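Prilero Introduces Two-Section Wire Dish Rack for Small Kitchens

06/02/2018
By the Prilero Press Office

WEMTON — Prilero, the housewares company based in Wemton, today announced a new countertop dish rack built for households that wash up by hand and don't have much room to do it in. The rack is called the Delorme and goes on sale this month through the Prilero website and in 32 kitchen and hardware stores.

The Delorme joins two pieces in one unit. A long tray holds plates and bowls standing on edge, and a raised wire basket on the left takes smaller items such as lids, spoons and measuring cups. Both are made of coated steel wire in a black finish. The tray sits on small round feet, which keep it off the counter and let water run out underneath.

Prilero began work on the rack after a survey of 1431 customers who had bought one of its older drainers. Plates were rarely a problem for them. Bowls were. Many customers wrote that their bowls tipped over, slid into each other or had to be laid upside down on a towel next to the rack, where they took up the space needed for cooking.

The wires in the floor of the new tray run parallel, so that a bowl can be set on its edge and lean against the one behind it. Customers can start a second column of bowls beside the first when the load is larger, or leave part of the tray open for a cutting board or a pan.

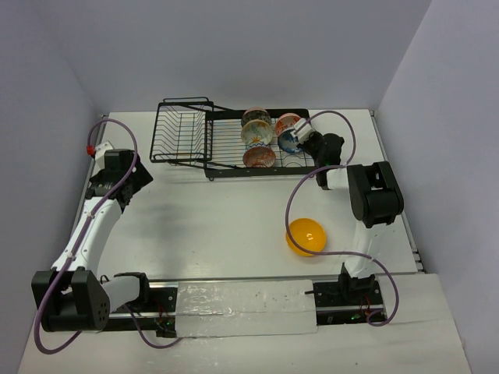
The Delorme rack with five patterned bowls standing in the tray. The raised basket is at left.

The company tested early versions of the rack with stoneware, enamel and glass bowls in a range of sizes. Two changes came out of that work. The front rail was made flat and wider than in the first version, and the basket was raised and given a slight slant. Two slanting bars now tie the basket to the tray at the top and bottom, so the whole rack can be picked up and moved in one piece when the counter needs wiping.

"We heard from a lot of people who own bowls they like and were tired of stacking them wet," the company said in a statement. "They wanted a place to put them down after washing, and they wanted to be able to reach the one at the back without moving the rest."

Care is simple. The rack can be rinsed under the tap with warm water and dish soap and dried with a cloth. Prilero recommends against steel wool and scouring powder, both of which can scratch the coating. The rack should not be used in an oven or over a burner. A drip mat is sold separately and comes in gray or white.

The first production run is 3112 racks. Of these, 1400 have been set aside for stores, and the rest will be sold online. A second run is planned for August. Stores that would like to carry the Delorme in the fall should place their orders before the end of that month.

Proltus, which handles shipping for Prilero, will send online orders from its Wemton warehouse. Each rack ships fully assembled — no tools are needed — in a plain cardboard box with paper padding. Racks may be returned within 60 days if they are clean and undamaged. Customers who bought one of the older Prilero drainers can still order replacement feet and cutlery cups for it through the parts page.

About Prilero

Prilero designs and sells dish racks, shelf risers, drawer dividers and other wire goods for the home. The company's products are sold online and through independent kitchen and hardware stores. Review samples of the Delorme are available to newspapers, magazines and home websites on request from the Prilero Press Office in Wemton.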